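Looking after the hand controllers on the Valtura cell

The teaching cell at Tristden has been running since May, and most of the stoppages we log come from the two hand controllers. The arms themselves have given very little trouble. Delwyn Mudgway has rewritten the weekly check, and it now applies to both shifts. It takes 16 minutes and is done on Tuesday before the first session.

Cables first

Run each cable through your fingers from the controller down to the floor, feeling for kinks and flat spots. We have replaced two so far, and both had failed close to the body. Leave enough slack for the operator to reach the far side of the table. If a cable pulls tight at any point, re-route it before going on.

Brackets

Check that the metal bracket on top of each controller has no play in it. A loose bracket shifts the tracking, and the arm then closes a little to one side of where the operator meant. Tighten by hand with the short key only. If a bracket has been off for any reason, run the full calibration again, which is 500 points and can't be shortened.

Pads and table

Look over the pieces at the side of each controller, the grey one and the blue one. Replace either if it has started to come away. Spares are in the Lenihan drawer. Then press down on the front corners of the table. The clamps on the rim should not move.

Finish by picking up both controllers and holding them over the table for a slow pass from left to right, cables hanging free on either side.
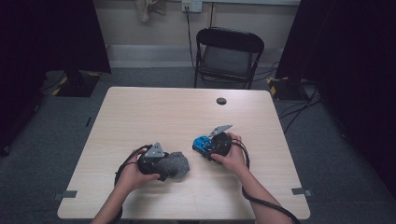

Hours and spares

Controllers go back to Geltitz for service at 2,000 hours. The left one is close, so Hannelore Harms has ordered a replacement, and delivery is quoted at 8 working days. Please keep writing your hours on the sheet by the door, including short sessions. Faults found during the check should go to Hannelore the same morning.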